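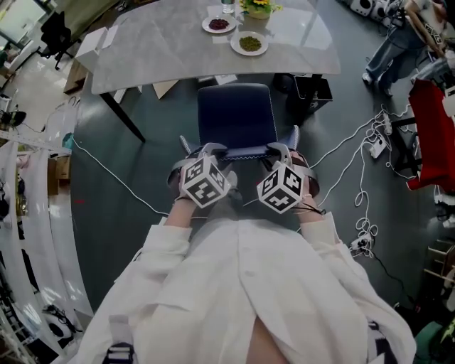 Caderno da oficina, dezembro, fim da tarde

Continuação do capítulo feijões. O vermelho e o mungo ficam em pratos separados até ordem em contrário. Na última vez alguém achou que misturados ficavam "mais realistas", e passei o resto do serão a descobrir que tenho menos vocação para Gata Borralheira do que supunha. Quem quiser realismo que traga panela.

Contagem antes de começar: 217 feijões vermelhos. Os mungo não contei nem vou contar. São pequenos, redondos e fogem. Para esses pesa-se o prato antes e depois e faz-se de conta que é ciência. A balança é a da Puten, que demora a decidir-se mas, depois de decidida, não volta atrás.

Mesa: o tampo a imitar mármore cinzento continua a ser bonito e péssimo. Um mungo pousado naquele padrão desaparece à vista de todos. Pedi à Trustden um pano liso e claro; responderam com um catálogo de 14 tons de bege. Escolhi o segundo, para não parecer precipitado. Enquanto não chega, trabalha-se dentro dos pratos e o que saltar para fora conta como perdido, mesmo que apareça depois debaixo do vaso.

O vaso de flores amarelas fica. Já o mudei de sítio duas vezes e das duas alguém o devolveu à mesa, portanto considero o assunto votado.

Chão: há papéis debaixo do tampo com o cesto ali a um palmo – distância que, pelos vistos, derrota gente com estudos superiores. Os cabos brancos estão outra vez num novelo à volta das extensões. A cadeira azul-escura, ao recuar, passa por cima do que atravessa o chão. Prender com fita junto à parede, ou pelo menos levá-lo por trás da cadeira. A fita está na gaveta com a etiqueta Samarakoon, que não tem nada que ver com fita.

Por fazer:
– apanhar os papéis (com as mãos, não com o pé)
– desfazer o novelo, começando pela ponta que ninguém usa, se existir
– pedir dois pratos com rebordo mais alto; nestes o monte de mungo escorrega ao menor pretexto
– responder à Tovelance, que quer saber se no próximo ensaio pode haver lentilhas. Por mim, não. Ainda ando a encontrar mungo nos sapatos.

Recontagem dos vermelhos amanhã de manhã, antes do café.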